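Against the Proper Place

My mother had one rule for the house: each thing has its proper place. I respected this rule for many years, and in my first apartment I even put labels on the drawers. Now I want to argue that the rule is too strict, at least for small things, and that a mixed table is a better tool than a perfect drawer.

Small things do not belong to one family. A tape measure is for repair, but I use it mostly for curtains and for my daughter, who grows. A pen belongs to the desk only until somebody must write a name on a bag of food. When I sorted these objects by category, as the books advise, I walked all day between rooms. I had 12 boxes from Lendex, all with covers, and I could never remember which cover to lift.

My neighbor Uchenna Chukwu does not agree with me. She says that a table with everything on it is only a decision that was postponed. There is truth in this. But I think some decisions should be postponed, and it is useful to see them while they wait. In October I stopped sorting for six weeks, and I put the small things of the day on one table, in the open.
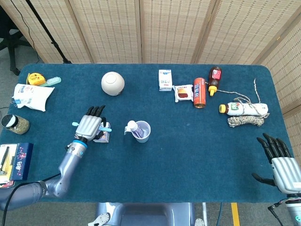 A toothbrush next to food, a hairbrush next to a tape measure: my mother would close her eyes. I understand her, and I keep the food in closed bags and jars. A simple clip is enough for a bag. What I do not accept is the idea that such neighbors are a sign of a lazy person. When things lie side by side, I see which ones I really touch, and the others become visible too — the gift box I saved for its pattern, the bottle I never finish.

After the six weeks I gave away over half of the boxes. The toothbrush went back to the bathroom, of course, and the medicine stays on a high shelf. I am not against all order. I am against the order that is made for visitors, when the people who live in the house must ask each other every morning where the pen is.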